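A Morning at the Lusalstead Laminate and Board Works

I had been meaning to go to Lusalstead for a couple of years, mostly for the board works.

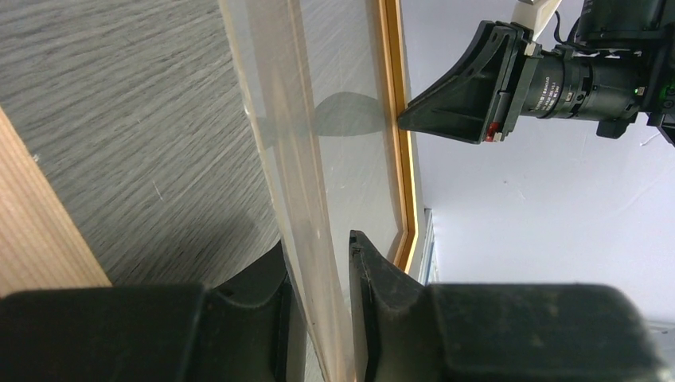 The works runs a public tour on one Tuesday a month from May until the fall. It is free, but you have to call ahead, and the list closes when they have 13 names. I called in the first week and got one of the last places. The woman on the phone told me to wear closed shoes and not to bring a large bag. She also said there was no parking at the front gate, which was good advice that two people on our tour had not been given or had not listened to.

The drive took me a little over an hour. Lusalstead is a small town with one main street, a river on the east side and the works on the west. The signs from the highway still say Rodside Board, the old company name, and if you are looking for Lusalstead Laminate and Board you can miss the turn. I did. Go past the feed store and take the second left. The visitor lot is gravel and sits behind the scrap yard.

We met at 9:30 in a break room with vending machines and a wall of old safety posters. Our guide was Jovita Ayala. She started in the finishing room and now handles orders and the tours. She gave everyone ear plugs and clear glasses, checked our shoes and had us sign a sheet. There was coffee. The group was mostly retired people, plus a couple who were redoing a kitchen and a high school shop teacher who took a lot of notes.

The talk in the break room lasted too long for me, though the history was useful. The mill opened as a sawmill and planed lumber for barns and porches. When the good local timber ran low it moved to particleboard, made from chips and sawdust that other mills were throwing out. Later it added printed and pressed surfaces, and that is most of the business now. Rodside was the family company. It was sold, closed for one winter, and opened again with fewer people and the present name. At its biggest it had three shifts. Now there are 70 people on two shifts.

The tour itself starts outside at the chip pile. Trucks back onto a ramp and dump, and a loader pushes the chips toward a long covered conveyor. The smell is strong and pleasant, like a pencil sharpener. Ayala picked up a handful and showed us what they look for: clean chips, not much bark, no plastic. Bark makes dark specks and weak spots. Plastic is worse, and they had been having trouble with bits of pallet wrap from one supplier. She didn't say which.

From there the chips go through a flaker and a drier. You don't see much of either one. The drier is a big turning drum inside a metal building, and we looked at it through a door. It was the loudest part of the tour. The shop teacher asked about fires, and Ayala said the whole line has spark detectors that set off water sprays, and that they go off more often than visitors would guess.

The blending and forming area was better. The dry flakes are mixed with resin and laid down as a loose mat on a moving belt, fine material on the outside and coarse in the middle. Before pressing, the mat is several inches thick and looks like something you could scoop up with a shovel. Then it goes into the press. They still run a multi-opening press here, an older kind that takes a stack of mats at once and squeezes them all together between heated plates. There is a hiss, a wait of 4 minutes, and then the boards slide out onto a rack that turns them slowly so they cool evenly. We watched two full cycles. I would have stayed for more.

I asked what happens to the ones that come out wrong. Most are chipped and go back in at the start. Some with small faults are sold at the side door on Saturdays for shelving and workbench tops, cash or check.

After the press we crossed the yard to the surface building, which is cleaner, cooler and a lot quieter. This is where the wood-grain boards are made, and it changed how I look at furniture. The pattern is a printed paper. It arrives in rolls from an outside printer, is soaked in resin and dried, and is then cut into sheets that feel stiff and a little brittle. One sheet goes on each side of the board. A short hot press bonds the paper to the board, and a steel plate with a shallow texture gives it the feel of grain. If the texture and the print don't line up, your hand can tell, even when your eye can't. Ayala passed around two samples, one lined up and one not, and had us close our eyes. Everyone picked the right one.

The pattern library was my favorite room. It is a narrow room with sample boards standing in racks on both sides, one of each pattern the works has sold since the surface line was put in. You can follow the fashions along the wall. The oldest are dark and reddish, imitation walnut and cherry. After that come a great many honey oaks. Then things get paler, then white for a while, and then the grays begin. The grays take up most of one rack. Ayala said gray had been the bulk of their orders for years and is now slipping, with light tan and natural-looking oaks coming up behind it. The current best seller is a pale one called Jamel. She couldn't tell us where the name came from, only that the paper printer picks them.

The kitchen couple wanted to know which pattern hides scratches best. The answer was a medium tone with plenty of streaks, and a dull finish over a shiny one. Very dark boards show dust and very white ones show the edges. She also told them to look at the edge strip before they look at anything else, and to run a thumbnail along it. If the nail catches, water will get in there sooner or later, and swelling can't be fixed. I have a bathroom cabinet at home that proves this.

Edge banding is done at the end of the same building. The panels go through on a belt and a strip is glued on, trimmed and buffed in a few seconds. Matching the strip to the face is harder than it sounds. The strip comes from a different maker than the paper, and two rolls of the same color can be slightly off from each other. There is a woman at the end of the line with a daylight lamp who compares each batch to a master piece. She has a bin of rejects beside her, and they all looked fine to me.

The last stop was the test room. It is small and we had to go in by halves. They soak cut squares in water and measure how much they swell, pull screws out with a gauge, and rub the surfaces with an abrasive wheel until the pattern wears through. There was a shelf of stained samples with the name of the stain written beside each in marker: mustard, coffee, shoe polish, beet. Beet had done nothing. Shoe polish had left a shadow on every one.

We were back in the break room just before noon. The tour is listed at two hours and ours ran 30 minutes over, mainly because of questions. You are given a small box of sample chips to keep, the kind on a bead chain that stores hand out.

A few complaints. The ear plugs made it hard to hear in the press building, and Ayala had to repeat herself for the people at the back. A headset would fix that. The yard between the buildings is uneven and muddy at the edges, and one man with a cane had a hard time of it. There are steps up to the viewing platform at the press with no other way up, so ask about that on the phone if it matters to you. Photos are allowed in the surface building and the pattern library, but not at the press or the blending line.

For lunch the choice in Lusalstead is limited. I went to Bite, a lunch counter across from the post office, and had a decent turkey melt and a cup of bean soup. It fills up when the first shift takes its break, so go early or wait it out. The pie was gone by the time I sat down.

With the afternoon free I walked down to the river to see what is left of the old sawmill. There are stone footings, a rusted shaft and a sign with a faded map. The path is flat and takes roughly a quarter of an hour each way. On the way back I stopped at the side door of the works to see whether they might sell me a board on a weekday. They wouldn't. The seconds are Saturday only, eight to noon, and the man at the door said people start lining up before seven when there is oak.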